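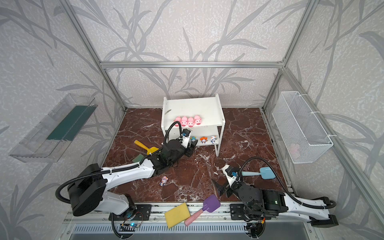 Pigs on the middle board, everybody else downstairs.

The Shelf at Grirkthorpe

My aunt left me the flat, the debts and the pigs, in that order of usefulness. The solicitor at Sonditz read it all out in a voice like a train announcement, and when he got to "four pigs, pink, to be kept together" he stopped and had a sip of water.

I moved in during September. I'd told work I needed a fortnight to sort the place out, and I spent the first two days of it on the shelf. It was a white thing, two tiers, nothing special, and she'd bought it from Mousavi's on the corner for 60 pounds, which I know because she kept the receipt in the teapot. She kept everything in the teapot. There was a bus ticket to Idton in there from before I was born.

The rules of the shelf came on a card. Pigs in the middle, side by side, facing out. Figures underneath. Never a pig on the bottom, never a figure beside a pig, and wipe the floor first (she was very firm about the floor - dark red marble pattern with white veins, and it showed every crumb that ever fell on it).

So naturally I took the whole lot down to dust. I had the sponges out, the good yellow one with the green scourer, and I got a bit carried away, and by teatime half the downstairs lodgers were on the floor and I couldn't remember which of them went at the end. The crab had gone over on his back, grinning at the ceiling with his eyes screwed shut. I've never seen anyone enjoy a house move so much!

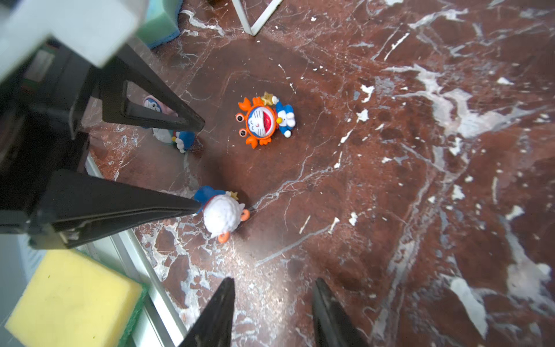 The woman from flat 13 had come up to borrow a bulb, and she said the crab always went on the right, because my aunt couldn't bear him next to the sheep, they'd had words in the spring and it was best not to bring it up.

I laughed. She didn't. She took the bulb and told me to mind the pigs after dark, and off she went down the stairs in her slippers.

Well, I minded them. I sat on the floor with a cheese sandwich until gone eleven, feeling a complete lemon, and I went to bed with the card under my pillow. At ten past two I heard it - a tiny rubbery squeak, like a shoe on a gym floor, and then another one, further off. I lay there doing sums to calm myself down. The rent was 251 a month more than I'd been paying. The debts came to 1,976. Squeak, went the front room.

In the end I got up, because I needed the loo anyway, and put the light on. 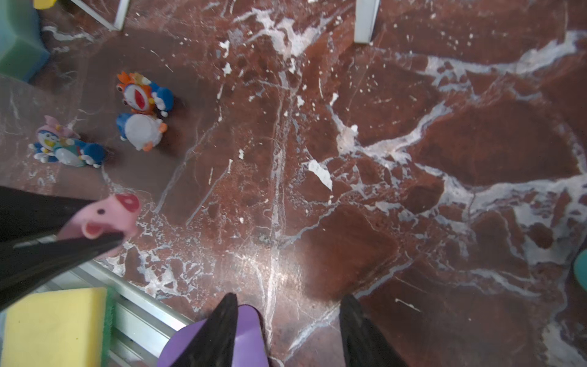
One of the pigs was off the shelf. He had his mouth open, as if I'd caught him halfway through a sentence, and three of the little blue and white cats were over by the sponges, one of them flat on his side, and I had the strongest feeling that I'd walked in on a meeting.

"Don't mind me," I said, and I put the light off again.

I stood in the hall for a bit. Then I heard the squeak start up, quite politely, and something that might have been a very small cough. I went and put the kettle on, and I left the door open a crack in case they wanted the heat from the kitchen.

Reading time: 3 minutes
Last updated: September
Contact | © The author, all rights reserved | Back to top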